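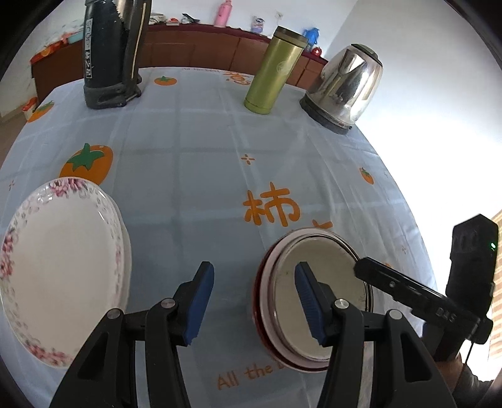

According to Tapio Suominen, a guided day trip sells when the guest can see on one page what time the bus leaves, where lunch is and when they are back at the hotel. We used his remark as the starting point of our report on the Binari day tour run by Trostex.

Course project, Tourism Services 2
3 Apr 2019

1. Task
Our group compared the printed itinerary of the tour with the trip as it was run in January. Ville Ahonen rode along and wrote down the times. The rest of us handled the guest survey.

2. Findings
The itinerary lists 6 stops. The bus made all of them, but the stay at the Vema viewpoint was cut from 40 minutes to 25. Lunch at Pitkänen started late and the walk through the old harbor was moved to after the museum. Guests who had read the itinerary closely asked the guide about this twice.

We sent the survey to 2000 past guests and got 611 answers. The most common complaint was the hotel pickup, where the wait was about 20 minutes. The museum got the best marks.

3. Suggestions
Print pickup times for each hotel. Drop the souvenir stop or make it optional. Give the viewpoint its full time in winter, when it gets dark early.

The survey form is in Appendix 3.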